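Teaching the bin-picking arm by hand: notes from the Kendora shop

2024-09-28

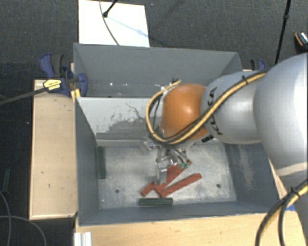 How many times does a person have to show the robot a pick before it can try one alone?

For the sticks, we recorded 100 demonstrations before we let the arm run without a person on the controls. Fewer might have been enough. We tried a first run after 27 and the arm went to the right part of the bin but closed its fingers too early most of the time, so we went back and recorded more. The blocks took less work than the sticks because they don't roll.

That question comes up every time we have visitors, so it seemed worth putting at the head of this item. The rest is a longer account of what the Kendora group has been doing since February, for members who have asked and for the people at Bavance who lent us floor space and would like to know what is going on in it.

The task is simple to say. Parts are dropped in a sheet-metal bin, and the robot has to take them out one at a time and set them down outside it. We use wooden sticks and rectangular blocks as parts. They are cheap, they don't break when squeezed, and they cause most of the trouble that real parts cause. Sticks fall across each other. A block ends up standing against the wall of the bin, where there is very little room for a finger to get behind it. A program with fixed positions is no use for this, and we didn't want to spend a year writing rules for every way a stick can land.

So we show it. There are two ways to do that and we have used both.

The first is hand guiding. The arm is put in a mode where it gives way when you push it, and the operator takes hold near the wrist and walks the gripper down to the part. A button closes the fingers. Then you lift, carry, and open. The controller stores the joint positions the whole way. People learn this in a few minutes, and it is a good way to get a feel for what the arm can reach. The problem is that your hands and forearms are over the bin while you do it, and our camera looks at the bin. In the recording there is an arm in a sweater covering half of what the robot is supposed to learn from. Later, with no person there, the picture looks different, and the learned program does worse than it should.

The second way is remote control. The operator sits at a table 2 meters back with a handheld controller, and the gripper follows the hand. Nothing gets in the way of the camera. It is slower to learn. Most people push too far down on their first tries, and the arm stops itself when it feels the floor of the bin. After an afternoon they are fine. All of the demonstrations we now train on were made this way, and the hand-guided ones are kept in a separate folder for comparison.

Bernd Albers made most of the stick recordings and wrote the page of operating notes that hangs by the table. Some of it is worth repeating here, as several members are planning setups of their own.

Start from the same arm position each time. Don't start the bin the same way. If the parts are always laid out neatly the robot learns the layout and nothing else. Bernd tips them in from a bucket and leaves them how they fall, except that any part that lands outside the bin goes back in.

Come down straight over the stick, and turn the wrist before you go down. Turning the wrist while the fingers are between two sticks drags the second one along.

Where sticks cross, take the top one. This sounds obvious, but in the early recordings different operators did different things, and some liked to pull a lower stick out by its free end. Both ways work for a person. Mixed together they made the robot hesitate between the two, and it would hover over the pile and drift.

Keep the failed picks. If you miss and then correct yourself, leave the recording running and finish the pick. We deleted these at first. Since we started to keep them, the arm is better at trying again after it comes up with nothing.

Stop when you are tired. The recordings from the last half hour of a long session are easy to spot. The movements get short and jerky, and the robot copies them.

On the mechanical side, clamp everything. In the spring we had a bin that sat on its support by weight alone, and each time the gripper touched a wall it moved a little. By the end of a session it was a finger's width from where it began. The learned program can put up with some of this, since it looks at the camera picture, but the safety limits are set in fixed coordinates and they can't. We now use bar clamps and check them at the start of every session.

Cables were the other thing. The gripper's cables run along the outside of the arm, and a loop that is fine for a straight move can pull tight when the wrist turns a long way. With a fixed program you find that out once. With a person steering by remote control, the wrist may go anywhere, so there has to be slack for the worst case. We lost one connector before we set a limit on wrist rotation in the remote control software. Anyone who borrows our settings should check that limit against their own cable routing.

As for results, we have 124 test picks logged with the current program, all from mixed bins. The blocks lying flat are reliable. Single sticks are good. Crossed sticks are fair, and the usual failure is that two come up together and one falls on the way. A block standing close to a wall is still poor. The arm often comes down on top of it and stops. Operators get these by tipping the block over first and then picking it up, and the robot has begun to copy the tipping, but it doesn't always tip it the right way. We plan to record a set with nothing but standing blocks and see if that helps.

There was a question from the Raloris group about whether our recordings would work on their arm, which is a different make with a shorter reach. We don't know. The camera pictures should carry over if the camera is mounted at a similar height, but the joint positions will not. The gripper path can be worked out from the joint positions, and we have a script that does it. They are welcome to the data and the script, and we would like to hear what happens.

The group from Ağca asked about cost. Leaving out the arm, which we already had, the largest expense was the gripper. The handheld controller was cheap. The bin and platform were made from what was lying in the shop. The real cost is operator time, and it is easy to underestimate. A single pick doesn't take long, but resetting the bin, checking the recording and labeling it takes longer than the pick does. Plan on more of that than of driving the robot.

Members who want to try the remote control can come to any open shop session. You will get a short safety talk, then practice moves over an empty bin, then real parts. Please wear closed shoes, and leave bags and coats away from the cables on the floor. Practice recordings are not used for training unless you say you would like them to be.

The operating notes are available from the shop desk on paper. Bernd is still revising the section on camera mounting and would be glad of comments on it, especially from anyone who has worked with a bin that has sloped walls.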